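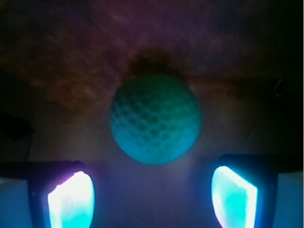

Why has Stistberg pulled out of the grain transit deal with Dramani? The government there says Dramani broke the tariff clause in March, and under the treaty either side can leave once that clause is broken.

2/ The deal was signed at Hillivside 17 years ago. It let Dramani send grain by rail through Stistberg to the port at Flirkel, and Stistberg took a flat fee per wagon. The fee was never raised.

3/ In March Dramani put a levy on Stistberg's fertiliser. Dramani calls it a safety charge. Stistberg calls it a tariff. The treaty text doesn't define either word, so the lawyers will be busy.

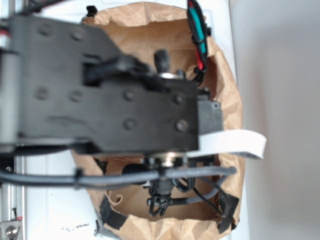 Open brown paper bag, with a black bracket over it.

4/ Notice was handed over on Sunday, July 24, 2022. Trains already booked will still run. Last month's figure was 2,017 wagons, so the backlog on the Dramani side will build quickly once bookings stop.

5/ I keep seeing this described as a break between the two countries. I don't think it is. The embassies are open, the border is open, and the power line contract wasn't mentioned in the notice at all.
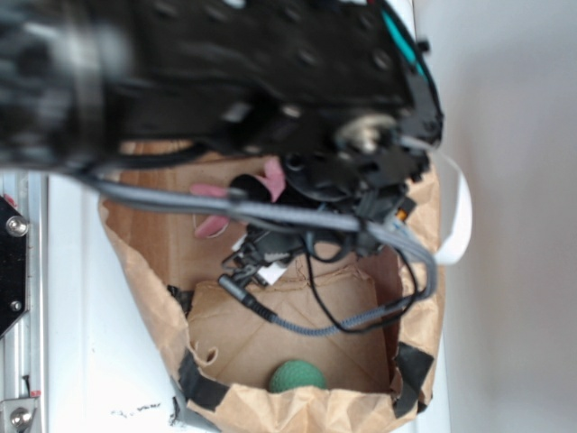

6/ What Dramani can do now. It can go round by the southern road, which adds 800 kilometres and needs lorries it hasn't got. Or it can drop the levy and ask for the old terms back. I expect the second, with a new fee attached.

7/ Stistberg has a problem too. Flirkel lives on that grain. The port council has written to the capital twice asking for talks, and the governing party holds both seats there by small margins.

8/ The larger neighbours have said very little. They used to step in within days when these two fell out. This time there was one line calling for calm and then nothing, and I read that as a change in how much they care about the route. 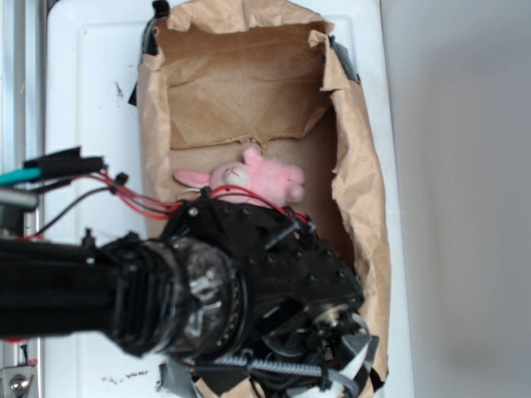 Bohumila Kolář: You've left out the arbitration clause. Article 10 says they have to try a joint panel before anyone leaves, and I can't find any sign that they did.

9/ Fair point, and I should have put that in. Stistberg says the panel lapsed when its last chair retired. Dramani disputes it. I'll post the text of the article when I've got a clean copy.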